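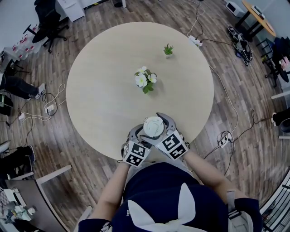 Merja Koivisto nos escribió en abril para preguntar si de verdad hacía falta lijar una mesa entera antes de volver a aceitarla, porque había leído tres instrucciones distintas y las tres se contradecían. Con su pregunta y otras parecidas hemos ampliado esta página.

Preguntas frecuentes sobre el cuidado de muebles de madera
Taller Hirvonen

¿Hay que lijar toda la mesa antes de aplicar aceite?

No siempre. Si la superficie está sana y solo se ve apagada, basta con limpiarla, dejarla secar una noche y dar una mano fina. El lijado se reserva para manchas, arañazos o zonas ásperas al tacto. Si lija solo una parte, esa parte quedará más clara durante unas semanas. En tableros redondos recomendamos lijar la superficie completa, siempre en el sentido de la veta y nunca en círculos.

¿Cómo sé si mi mueble está aceitado o barnizado?

Ponga una gota de agua en una zona poco visible y espere diez minutos. Si la madera se oscurece, lo más probable es que esté aceitada o encerada. Si la gota sigue entera, suele haber barniz o laca. En un mueble aceitado hace poco la gota también aguanta, así que repita la prueba en otro punto antes de decidir. Ante la duda, mándenos una foto de cerca.

¿Qué grano de lija uso?

Para mantenimiento, 240. Para quitar cercos, empiece con 150 y termine con 240. No baje de 120 en un tablero chapado: la chapa es fina y se traspasa enseguida.

¿Qué cantidad de aceite necesito?

El bote de 200 ml de aceite Nulberg alcanza para dos manos en una mesa de comedor de cuatro plazas. Para mesas auxiliares sobra producto. Cerrado y en un lugar fresco se conserva un año; abierto, conviene gastarlo antes de seis meses.

¿Cada cuánto se repite?

Una mesa de uso diario, dos veces al año. Una estantería, cada dos o tres años. Las encimeras junto al fregadero piden más, a veces cada dos meses.

Me ha quedado pegajosa. ¿Qué hago?

Se aplicó demasiado aceite o no se retiró el sobrante. Humedezca un paño con un poco de aceite nuevo, frote hasta ablandar la capa, espere quince minutos y seque con un trapo limpio que no suelte pelusa. Si han pasado más de dos semanas, habrá que lijar.

¿Qué hago con los trapos usados?

Extiéndalos al aire libre hasta que estén rígidos o sumérjalos en agua antes de tirarlos. Un trapo con aceite de linaza hecho una bola puede arder solo. No los guarde en el cubo del taller ni en una bolsa cerrada.

¿Se pueden poner macetas encima?

Sí, con un plato esmaltado o de vidrio debajo. El barro sin esmaltar deja pasar la humedad y el cerco tarda pocos días en aparecer. Levante la maceta una vez por semana y seque la zona.

¿Cómo quito un cerco blanco?

El cerco blanco es humedad atrapada en el acabado. Pruebe primero con un paño seco y una plancha templada, sin vapor, durante unos segundos cada vez. El cerco negro es otra cosa: el agua ha llegado a la madera. Ese hay que lijarlo o tratarlo con ácido oxálico, con guantes y buena ventilación.

¿Puedo usar limpiador multiusos?

Mejor no. Agua tibia con unas gotas de jabón neutro, paño bien escurrido y secado inmediato. Los productos con amoniaco resecan el aceite y vuelven mate la laca.

¿El aceite cambia el color?

Sí. El roble y el fresno amarillean un poco, y el nogal se oscurece bastante. Si quiere conservar un tono claro, pida el Fudura con pigmento blanco y haga una prueba en la cara inferior del tablero.

¿Restauran muebles a domicilio?

Solo lijado y aceitado de mesas que no se puedan mover. El precio es de 154 euros por mesa de hasta seis plazas, desplazamiento incluido dentro de la ciudad. En el taller el mismo trabajo cuesta 89 euros y tarda cuatro días.

¿Trabajan con muebles lacados?

No. Los pasamos a Heneck, que tiene cabina de pintura. Pregunte por Onni Partanen e indique que va de nuestra parte.

¿Dan cursos?

Dos al año, en primavera y en otoño, de una tarde cada uno. Los imparte Iveta Bartoš. Cada asistente trae una pieza pequeña, como un taburete, una bandeja o un cajón. El material está incluido.

¿Cuál es el horario?

De 9:30 a 14:00. Por la tarde solo con cita. Para recoger un mueble, llame antes y diga el número que figura en el resguardo.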